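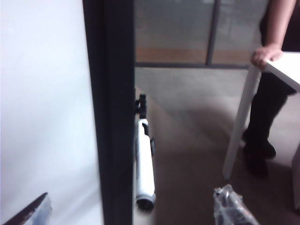

Search this site Enter keyword Go

Promholm office floor reopens with frosted glass meeting rooms

By staff reporter
July, 9 a.m.

The second floor of the Promholm building has reopened to tenants after a refit that replaced its old plasterboard meeting rooms with glass-walled ones and put new carpet through the corridors.

Work on the floor was carried out by Fluletti, an interior contractor, which also refitted the ground floor lobby last year. Tenants were moved to other parts of the building while the work went on and have now been given their keys and door codes.

The rooms are divided from the corridor by frosted glass set in dark framing. Building manager Mamani Property said the frosted finish was chosen after tenants asked for more daylight in the corridor but did not want people walking past to be able to read screens or papers inside. Clear glass was tried in one room during the planning stage and dropped.

Gray low-pile carpet has been laid in the corridor. The old flooring was a patchwork of repairs, and several tenants had complained about raised edges near the elevators. Mamani Property said the new carpet can be vacuumed daily and spot-cleaned, and that worn sections near doorways can be replaced without closing the floor.

There are 12 meeting rooms on the floor. Of these, 9 are reserved for tenants with offices in the building. The rest can be booked by outside groups, including local clubs and small businesses, through the front desk. Each booking runs for up to 2 hours and can be extended if the room is free afterward.

The rooms are not soundproof. Mamani Property said the door seals and ceiling panels cut down on noise from the corridor, but tenants who need to hold private calls should use the smaller rooms at the far end, where there is less foot traffic. A notice about this has gone out with the new door codes.

Furniture from the old rooms has been cleared out. Tables and chairs in good condition were offered to tenants first, and what was left went to the Porner reuse store, which took 149 pieces. The store said most of the chairs were sold within the month, while some of the larger tables are still available to anyone who can arrange a van.

Some smaller jobs remain. Room numbers have yet to go up on part of the corridor, and temporary paper signs will be used until the permanent ones arrive. Door closers on two of the rooms are also being adjusted after tenants reported that the doors shut too hard. Mamani Property asked people not to prop the doors open with chairs or bins in the meantime, as this strains the hinges and blocks the way through.

Tenants are also being asked not to tape notices to the glass. Tape leaves marks on the frosted surface that are hard to remove, and a pinboard will be put up beside the elevators for posters and room changes.

The corridor lights now run on sensors and dim when the floor is not in use. Anyone who finds a section too dark in the evening should report it to the front desk.

Bookings for outside groups open at 9 a.m. and can be made in person or by phone. Work on the third floor is due to begin after the summer, and tenants there will get written notice before any rooms are closed.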